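Card sorting with a rented arm – workshop tips

Stelios Deligiannis here, notes from the bench. We had the Rallis kit on hire in February, the arm with the jointed hand, on offer through Olwood at 203 a week. Used it for filing cards. Tips in no special order, skip what you know.

Table first. Any table that doesn't wobble. Lean on each corner before you bolt or clamp anything. If it rocks, fold some card under the leg and try again. A rocking table throws the fingers off more than bad settings do, lost most of a morning to that.

Organizer. Don't buy the plastic one they try to add to the order. Cardboard with corrugated dividers is fine, cheap, and you can cut a new one with a box knife. Slots a bit wider than the card. Too tight and the card bows when the fingers lift. Too wide and it leans, and a leaning card gets pinched on the corner.

Start with a few cards, well spread out. Full rows later. Prodromos Christodoulou loaded every slot the first day and we spent the afternoon picking them off the floor.

Cables. Clips along the table edge, the little stick-on kind. Wipe the edge with rubbing alcohol first or they drop off overnight. Keep the loops on the laptop side, away from the arm. 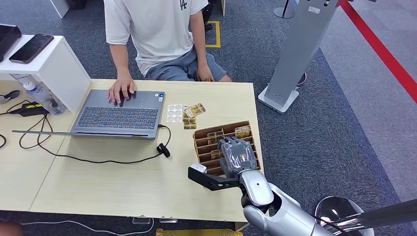 Gold card in the grip, organizer on the table, one hand on the laptop keys.

Grip setting – it goes 1 to 8. Stiff cards like 6. Thin ones, start at 2 and go up a notch at a time. Shiny cards slip, so a wipe with a dry cloth before loading. Not a wet one, they curl.

Keep someone at the keyboard while it runs. The stop key is the space bar, and it works, but teh program window has to be in front. Click on it before every run. I put that on a sticky note.

Drinks. Lids on, far side of the table. Same for phones.

Floor. Tape a line where people shouldn't step while the arm is on. Bright tape. Carpet tape holds better than painters tape, pulls up some fluff when it comes off though.

Joints of the fingers pick up lint. Soft paintbrush, dry, end of the day. No spray of any kind, the booklet is firm on that and so was the guy at Olwood.

Worth the money? For over an hour of the same job, yes. For one shoebox of cards, do it by hand. Setup is slow and the booklet is badly translated, the wrist page is in the wrong place (look near the back, after the parts list). The Umton kit is cheaper to hire but comes with a two-finger clamp, and that one dented our card edges.

Returning it – pack the hand fingers curled, foam round the wrist, arm in last. Take a photo of the box before you tape it shut. Deposit came back in full, a bit late.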